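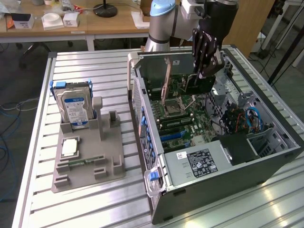
Captions in Wonarach appear late and the Persian lines are shown with the wrong punctuation
Opened by: Pejman Salehi, captions and translation
Product: Lestex caption player, two language outputs
Place: Ansari Hall, Allthorpe
Opened: 2018-01-21
Status: closed, with one open request

We perform a conversation piece, Wonarach, with captions in English and Persian on two screens. In the rehearsal the Persian screen became later and later, until it was a full sentence behind the speaker. In this ticket I write "the tower" for our desktop computer, and I mean a normal case of the same general kind as the black one lying on its side with the side panel removed. I say this clearly because the last time support understood that we use a laptop, and we lost an evening with the wrong instructions. Nobody has opened our tower, and I do not believe the fault is in the hardware.

What we see

1. The English screen changes at the moment when I press the key. This is correct.

2. The Persian screen changes at the correct moment in the first scene. After that it is slow. In the scene of the long table it waits so much that the audience would laugh before the joke or after it.

3. In the Persian lines, the question mark and the quotation marks go to the wrong side when the line also has an English name in it. Lines without a foreign name are fine.

4. If I close Lestex and open it again, the delay is gone, and then it slowly comes back. The punctuation stays wrong.

What I tried before writing

I exchanged the two projector cables at the tower. The delay stayed with the Persian text, so the cable and the projector are innocent. I made the font smaller. I removed the fade between captions. I played the whole file without any actors, pressing the key at an even speed, and the delay came in the same scene.

I also copied the script to a new show file. There are 110 captions in the scene of the long table alone, so please do not ask me to type them again by hand.

Reply from Montserrat Hinojosa, Lestex support

Thank you, Pejman. Could you send the show file and the log that Lestex saves when it closes? Please also tell me whether the Persian text was pasted from a word processor, and whether the preview window was open during the run.

The punctuation is a separate matter from the delay. I will keep both in this ticket for now.

Reply from Pejman Salehi

Both files are attached. The text was pasted from the document of our translator, Homa Hosseinzadeh. She marks her changes in color and leaves the old versions in comments, so that the director can compare them. The preview window was open. I need it, because from the balcony I cannot see the left screen.

I must correct one thing in my first message. I wrote that lines without a foreign name are fine. Homa read them all again and found 7 lines where a number at the end also moves the period. She is more patient than I am.

Reply from Montserrat Hinojosa, Lestex support

I can reproduce the delay with your file. The pasted text carries hidden formatting, and the preview draws every earlier caption of the scene again each time you advance. With a short scene you would never notice. With yours, it adds up.

Please try the following and tell me the result:

1. Save a copy of the show file under a new name.

2. In the copy, select all captions in the Persian track and choose Clear Formatting. Your line breaks will stay.

3. In the preview settings, change History from All to 30.

4. For the punctuation, open the track settings and set Base Direction to Right to Left. At present it is Automatic, so Lestex looks at the first letter of each line and decides from that.

5. Restart Lestex before you run the scene. The direction setting is only read at the start.

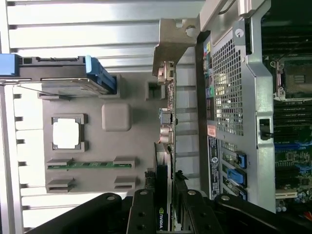 Result of the test

Pejman Salehi wrote:

I did the steps in the order given. Step 2 took a few minutes and the window became white during this time. Please write this in the manual, because I almost stopped it.

We ran the long table with the full cast. The delay did not come back. Declan Ormsby, who speaks the fastest of all of them, made no special effort to be slow, and I could follow him in both languages.

The punctuation is now correct in the lines with names. Of the lines with a number at the end, one is still wrong. It begins with a quotation in English and ends with a year. Abbas Hosseinzadeh, who speaks this line, suggested that we write the year in words. Homa agreed, and the line is also nicer to read now.

Reply from Montserrat Hinojosa, Lestex support

I am glad the scene runs well. I have passed the line with the quotation to our developers as a separate fault, and I have asked for a warning message during Clear Formatting. May I close this ticket?

Reply from Pejman Salehi

Yes, you may close it. I have one request for a later version: a different color for each track in the cue list. In the dark, the two lists look the same to me, and in June we will add a third language.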